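消した跡について

ホワイトボードは、きれいに消えないところがいい。そう言うと、たいてい怪訝な顔をされる。

わが家には小さな卓上のものが一枚ある。買い物の覚え書き用に、Skanholmという店で買った。牛乳、電池、歯医者。用が済めば布でひと拭き、というのが建前だが、10月に書いた「灯油」がいまだにうっすら読める。灯油はとっくに買った。使い切りもした。なのに板の上では、まだ買わねばならないことになっている。

世間ではこれを汚れと呼び、専用の液まで売っている。私も一本持っている。76回使えると書いてあるが、使ったのは一度きりで、消えたあとの白さがどうにも落ち着かなかった。予定のない人間の家に見えたのである。

スマートフォンのメモなら跡は残らない。残らないから、先月の自分が何を慌てていたのかも分からない。17件の未完了を一斉に消したときの、あの手ごたえのなさ。布で三度こすっても残る「歯医者」のほうが、よほど親身だ。

大きさも肝心で、会議室の壁一面のような板は人を偉くする。矢印を引き、丸で囲み、何かを決めた気になる。小さい板にそんな余地はない。数文字書けばいっぱいで、あとは黙るしかない。

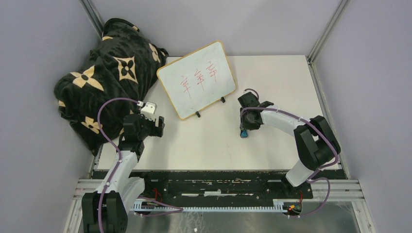
文・イルゼ・ペトラウスカス 2022-12-09

赤い字が三つ、少しずつ右上がりに並ぶくらいがちょうどいいのだ。まっすぐ書こうとして上がっていくのは私も同じで、罫線のない白い面に向かうと、人はなぜか楽観的になるらしい。その下に灰色の消し跡が残っていれば、なおよろしい。

隣に毛布が丸まっていても、私は畳めとは言わない。花柄の毛布など、山になっているほうが暖かそうに見える。畳むべきだと思ったら、板に書けばいい。書いて、消して、跡だけ残しておく。わが家の「毛布」は、そうやって二年目に入った。

お問い合わせ | © 2022 Gilitz | ページの先頭へ戻る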